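Seveck's bottle deposit plan leaves small stores guessing

Oct 26, 2025

Starting next year, shoppers in Seveck are supposed to pay a few extra cents for every drink bottle they buy and get the money back when they return the empty. The city says the plan will clean up the streets and cost taxpayers nothing. It has yet to show how.

The deposit rules, first floated in August, would cover plastic bottles, glass bottles and cans. Cenora, the company picked to run the program, has promised 31 return points by the end of the first year. So far it has named 12, and most of those are in the parking lots of big supermarkets on the north side. People who live in the Flena district and don't own a car would need to take two buses with a bag of empties to get a couple of dollars back.

City staff say more sites are coming. They said the same thing at the last public meeting, and the map handed out afterward had not changed.

Then there is the claim that got the plan through the council in the first place – that street litter will drop by around half. The figure comes from a report Cenora paid for. The report does not say which streets were counted, or when, or whether anybody went back to check. Asked for the raw numbers, the city pointed to Cenora, and Cenora pointed to the report.

Store owners have more basic worries. Any shop that sells drinks will have to collect the deposit at the register, keep separate records and send the money in every month. Shops under a certain size can skip taking back empties, but the draft rules leave the size blank. The draft also doesn't settle what happens to bottles bought before the start date, which carry no deposit but look the same as ones that do.

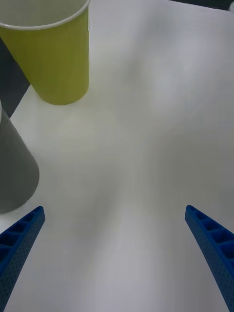
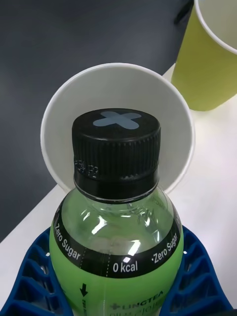
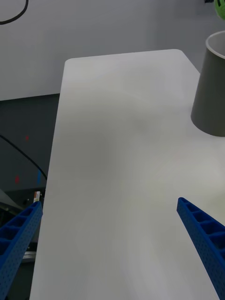

Quan, whose corner store would have to charge the deposit from day one, wrote to this site that the paperwork bothers him less than the arguments. He expects customers to blame him for the higher price and then blame him again when he can't take the empties. "I asked three times who pays if the bottle comes from out of town," he wrote. "I got a brochure."

The brochure, which is also on the city's website, runs through the benefits of recycling and gives a phone number. Calls to it on Thursday and Friday went to voicemail.

Unclaimed deposits are the part worth watching. Under the contract, money from bottles that never come back stays with Cenora for the first 3 years to cover start-up costs. That means the company does better when fewer people return their empties, at least early on. The city says yearly reviews will keep things fair – but the contract sets no target for returns and no penalty for missing one.

Council members could still send the draft back before the final vote. A request to see the full contract, including the pages on fees, was turned down last week, and the site has appealed.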